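Le **four à micro-ondes domestique** est un appareil de cuisson et de réchauffage dans lequel les aliments sont soumis à un rayonnement électromagnétique, le plus souvent à la fréquence de 2,45 GHz. L'énergie est absorbée principalement par les molécules d'eau, dont l'agitation échauffe la matière. Le présent article traite de l'appareil posé sur plan de travail ; les modèles encastrables et les fours combinés n'y sont évoqués que pour comparaison.

## Constitution

L'appareil comprend un magnétron, un transformateur haute tension ou un convertisseur électronique (dit *inverter*), un guide d'ondes, une cavité métallique, une porte et un bandeau de commande. Le magnétron est en général logé derrière le bandeau, dans un compartiment sec ventilé par une turbine. Une plaque de mica, fixée par une vis ou par des ergots, ferme la sortie du guide d'ondes et le protège des projections grasses.

### Cavité

La cavité est un parallélépipède en tôle d'acier peinte ou en acier inoxydable. Ses parois réfléchissent les ondes, qui s'y superposent en formant des zones de forte et de faible intensité. Deux solutions limitent l'inégalité de chauffage qui en résulte : le plateau tournant, entraîné par un petit moteur synchrone, et le brasseur d'ondes, hélice métallique placée hors de la vue de l'utilisateur. Les appareils à fond plat relèvent de la seconde catégorie.

### Éclairage et ventilation

Une lampe placée derrière une paroi ajourée éclaire la cavité. Les ouvertures sont assez petites pour arrêter le rayonnement, dont la longueur d'onde avoisine 12 cm, tout en laissant passer l'air et la lumière. Leur obstruction par des graisses ralentit l'évacuation de la vapeur et favorise la condensation sur la porte.

## Puissance

La puissance indiquée en façade est la puissance restituée aux aliments, inférieure à la puissance absorbée sur le réseau. La valeur de 800 W est courante sur les appareils de petit volume. Les modèles à transformateur ne modulent pas cette puissance : ils alternent des périodes de marche et d'arrêt du magnétron. Les modèles à convertisseur peuvent délivrer une puissance réduite de façon continue — ce mode convient mieux à la décongélation.

| Usage | Réglage habituel |
|---|---|
| Réchauffage d'un liquide | maximum |
| Cuisson de légumes | maximum, puis moyen |
| Décongélation | faible |
| Ramollissement du beurre | faible, par courtes périodes |

## Cuisson des légumes entiers

Les légumes à peau continue (pomme de terre, aubergine, tomate) doivent être percés avant cuisson. La vapeur formée sous la peau ne peut sinon s'échapper et provoque l'éclatement. L'aubergine est piquée à la fourchette sur toute sa surface, puis cuite à pleine puissance pendant 8 minutes pour une pièce moyenne, avec un retournement à mi-cuisson. Un repos de deux minutes, porte fermée, permet à la température de s'égaliser. La chair obtenue est plus pâle que celle d'une aubergine cuite au four traditionnel et n'a pas de goût grillé.

## Porte et chargement

La porte assure à la fois l'accès, la vision et le confinement du rayonnement. Elle associe une vitre, une grille métallique perforée et, en périphérie, un piège à ondes accordé sur la fréquence de travail. Plusieurs contacts de sécurité coupent l'alimentation du magnétron dès l'ouverture. Les charnières se trouvent le plus souvent à gauche, le bandeau de commande étant à droite ; cette disposition impose de laisser un dégagement de ce côté.

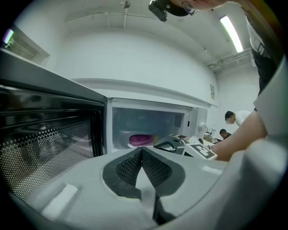 Le chargement s'effectue de face, et l'emplacement de la pièce sur la sole influe sur l'homogénéité de la cuisson. Une pièce allongée est couchée sur le côté, de manière à reposer sur la plus grande longueur possible. Une forme d'aubergine déposée vers l'avant de la cavité, extrémité arrondie à gauche, reste facile à saisir, mais une position centrale est préférable pour la cuisson. La perforation en petits trous ronds de la grille, bien visible à travers la vitre sombre lorsque la porte est ouverte, doit être exempte de déchirure ou de corrosion. Sur la paroi droite, la grille d'aération à petites ouvertures carrées ne doit pas être masquée par un récipient trop large.

## Entretien

Le nettoyage se fait appareil débranché, à l'éponge humide et au détergent doux. Les abrasifs rayent la peinture de la cavité et exposent la tôle à la rouille. Pour les salissures sèches, un bol d'eau additionnée de jus de citron est porté à frémissement ; la vapeur détache les dépôts. La plaque de mica s'essuie sans être mouillée et se remplace si elle présente des traces de brûlure.

Le pourtour de la porte demande une attention particulière : des miettes accumulées sur la surface d'appui peuvent empêcher une fermeture complète. Une porte voilée ou une charnière desserrée impose l'arrêt de l'utilisation jusqu'à réparation. L'ouverture du capot est réservée à un technicien — le condensateur haute tension peut conserver une charge dangereuse après débranchement.

## Voir aussi

- Magnétron
- Cage de Faraday
- Four à convection
- Cuisson à la vapeur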